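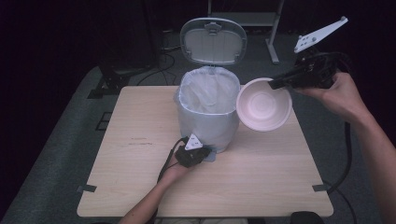 Que la bolsa hay que cambiarla aunque no esté llena, dijo Kristine Agbayani por teléfono, y que si hay restos de comida no pase de dos días en verano. Le dije que sí. Luego me preguntó si seguía rascando los platos directamente en el fregadero y también le dije que sí, y se hizo un silencio.

Jun 20, 2018. Calor desde temprano. He dedicado la mañana a la basura, que llevaba pendiente desde mayo. El cubo viejo lo bajé ayer. El de pedal es pequeño y blanco, con la tapa gris clara, y cabe en el hueco junto a la nevera si lo giro un poco. La bolsa se dobla por encima del borde todo alrededor. Si se dobla poco, se cae dentro con el primer peso. En Juneck vendían rollos de 13 bolsas y compré dos. Son algo grandes para este cubo y sobra plástico por los lados, pero no voy a volver a la tienda por eso.

Desde hoy los cuencos se vacían en el cubo antes de ir al agua. Lo he hecho con los del desayuno. Hay que acercar el cuenco e inclinarlo, y lo que queda pegado en el fondo se empuja con la cuchara. Los blancos redondos se limpian bien. Los de barro no tanto, las gachas se agarran y acabo usando los dedos.

El desagüe me costó 192 coronas la última vez y no quiero pagarlas otra vez. Hafþór Skov, que vino a mirarlo, sacó arroz, cáscara de huevo y una cosa gris que no quiso identificar. Escribió en la factura «restos de cocina».

Por la tarde lavé el cubo viejo de reciclar en el patio y lo dejé boca abajo. Pasé un trapo por la mesa y por la puerta de la nevera. Saqué los botes vacíos del armario de abajo, tiré los que no tenían tapa y guardé cuatro. No sé para qué quiero cuatro.

Cené sopa de guisantes. Sobró un poco y lo guardé en el bote más grande. El cuenco, al cubo y luego al agua.

Mañana recogen los orgánicos en esta calle, antes de las siete. Dejar la bolsa atada en la entrada esta noche. Comprar vinagre y pilas. Llamar a Kristine por lo del domingo, que al final no quedamos en nada.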